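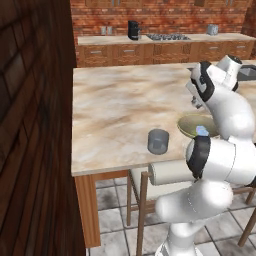 What do I need to have at home before I order the Tundamer arm kit?

A sturdy surface at least 16 inches deep, a grounded outlet within reach of the power brick, a laptop made in the last several years, and two or three free evenings. Every hex key and driver bit you need is in the box.

Tundamer Arm Kit, second edition
By Mustero Workshop Supply

We started selling the Tundamer because we wanted one ourselves. A bunch of us share a workshop behind the Fulilex print shop, and for years the arm in the corner was a pile of mismatched servos that could wave hello and not much else. Jonatan Hellström finally got tired of it and drew up a proper set of joints over one long winter, and the rest of us have been building, breaking and rebuilding his design ever since. What you get in the box now is the version we'd give to a good friend (and have, several times!).

It's a tabletop arm for people who like to make things. You bolt it or clamp it down, plug it in, run the setup program, and by the end of the weekend you should have it picking up a mug and putting it back down again. Some folks get there on Friday night. Others take most of a month because they stop to paint everything, and we love those builds too, so please send us pictures.

Practice in the kitchen first

Every kit comes with a download code for the Nasr practice rooms, which run on your computer and need no hardware at all. The kitchen is the one most people open first. There's a marble-topped island with a cup and a shallow plate on it, a full-size white arm standing beside it, and a back counter with a coffee maker and a cooktop along a brick wall. The arm in that room is a good deal bigger than the one in your box, but the lessons on reaching, approaching from above and backing away carry over nicely, and you can knock the cup off the island all afternoon without sweeping up a thing.

We suggest spending an hour or so in there while your glue dries. Start with the cup, which stands near the front edge of the island, and save the plate for later. Low, shallow things are harder to pick up than you'd guess, and the first time you get a plate off a table cleanly you will want to call somebody into the room to see it. When you feel ready, set up something similar on your own bench with a plastic tumbler and a picnic plate, slow the arm down to the "gentle" setting, and go from there.

What's in the box

Arm links and joint housings, bagged and labeled by step
Motors, tested by us before packing
One two-finger gripper with spare rubber pads
Control board and power brick
Cable set, plus 2 spare motor cables
Base plate with clamp
Tool roll
Printed build book, spiral bound so it lies flat
Code for the Nasr practice rooms

The book is long. Jonatan writes the way he talks, and there are a few pages on cable routing that could have been one paragraph — but read them anyway, before you close up the elbow. Most of the emails we get are about a cable pinched in the elbow, and opening it again takes the better part of an evening.

Second edition changes

The shoulder housing is thicker and the screws that hold it are longer. The gripper pads are softer than they were. The base clamp now fits tabletops almost 2 inches thick, where the old one gave up on anything chunkier than a desk. If you own a first edition, the new clamp and pads fit yours without any drilling, and we sell them together as an upgrade pack. Please mention which edition you have when you order, as the older shoulder screws are kept in a separate drawer and we have mailed out the wrong ones more than once.

Price and shipping

The complete kit is $527. The upgrade pack and spare motors are listed on the parts page. We pack on Fridays, so an order that comes in over the weekend will sit with us until the end of that week. The next batch goes out in February, and if you'd like to reserve one, a note through the contact form is plenty.

Shared workshops and clubs

If you're buying three or more for a club or makerspace, write to us first. We'll put in an extra build book for each bench and a bag of the small screws, which do love to roll under things. The motors are rated for 1,000 hours, and a busy shared bench will get through that much sooner than a person building alone at home, so we'd plan on a spare or two from the start.

Questions about whether your table is strong enough, whether the cat can be in the room, or anything else are very welcome. Somebody from the shop usually writes back in the evening.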